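Caixa de papelão

A caixa de papelão é uma embalagem feita de papel grosso ou de papelão ondulado, usada no transporte, na arrumação e na guarda de toda sorte de objetos, dos livros de uma mudança aos fios que se acumulam no fundo dos armários. Leve, barata e fácil de dobrar, acabou por entrar em quase todas as casas – e é raro quem não tenha uma ou outra esperando serventia num canto.

O papelão ondulado simples compõe-se de 2 folhas lisas, chamadas capas, coladas a um miolo em ondas. É esse miolo que dá firmeza às paredes e amortece as pancadas do caminho, e a direção das ondas importa bastante: de pé, elas suportam muito melhor o peso de outras caixas empilhadas. 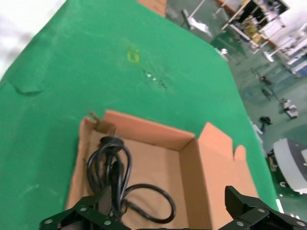
O modelo mais conhecido tem quatro abas em cima e quatro embaixo, que se fecham com fita, cola ou grampos. Na Clotura, pequena fábrica que ainda hoje é lembrada com carinho pelos antigos fregueses, saíam quase 1180 caixas desse tipo por turno, e o mestre de corte Declan Cheetham gostava de conferir os vincos com o polegar, um a um, antes de liberar a pilha.

Depois de usada, a caixa pode ser desmontada e reciclada, de preferência limpa e seca, já que a gordura e a umidade prejudicam as fibras. Muita gente prefere guardá-la dobrada atrás de uma porta, até a próxima mudança.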